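Countertop Care and Sealing: Frequently Asked Questions

Which surfaces do these answers cover?
Natural marble and other calcite stones, in polished or honed finish. Granite and quartzite tolerate most of the same cleaners but absorb water at different rates. Engineered quartz does not need sealer and should not be treated with one.

Does Flarulton seal the stone before delivery?
Yes. All slabs cut at our Kastel shop receive two coats of penetrating sealer after the edges are finished. Cutouts made on site are sealed by the installer on the same visit.

How do I know when to reseal?
Put a spoonful of water on a clean, dry section near the sink and leave it for 9 minutes. Wipe it off. If the stone has darkened where the water sat, the sealer is worn and the counter should be resealed. Repeat the test next to the stove, where wear is often different.

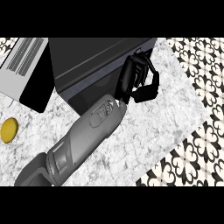
How is sealer applied?
Clean the counter and let it dry overnight. Spread the sealer with a lint-free cloth, working in sections you can reach without leaning on the stone. Keep the surface wet for the dwell time printed on the bottle, then wipe off all excess. Sealer that dries on a polished surface leaves a haze. To remove haze, apply a small amount of fresh sealer, rub, and wipe dry at once.

Will sealer prevent etching?
No. Etching is a chemical reaction between acid and calcite. It happens at the surface, and a penetrating sealer sits below it. Vinegar, wine, tomato and citrus juice all etch marble. Blot spills and rinse with water.

Can etch marks be removed?
Light marks on honed stone can usually be reduced with a marble polishing powder. Marks on polished stone that can be felt with a fingernail need to be reground by a technician.

What cleaner should I use every day?
A pH-neutral stone soap or a few drops of dish soap in warm water. Rinse and dry. Do not use bleach, ammonia, powdered cleanser or any product labeled for lime removal.
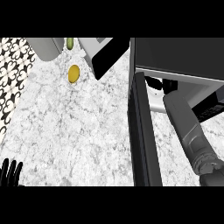 How do I treat an oil stain?
Mix baking soda and water to a thick paste, spread it over the stain, cover with plastic wrap and tape the edges. Leave for 24 hours, uncover, and let the paste dry fully before scraping it off with a plastic blade. Old stains may need 4 applications. Reseal the area afterward.

Does the backsplash need the same treatment?
Glazed tile does not. Cement grout does, and the joint between counter and wall should be flexible caulk, not grout. Replace the caulk if it cracks or pulls away.

Who handles warranty questions?
Roya Arabzadeh, Service Desk, extension 512. Have your order number ready.

Flarulton Stone, Kastel | Contact: Service Desk, ext. 512 | All rights reserved | Back to top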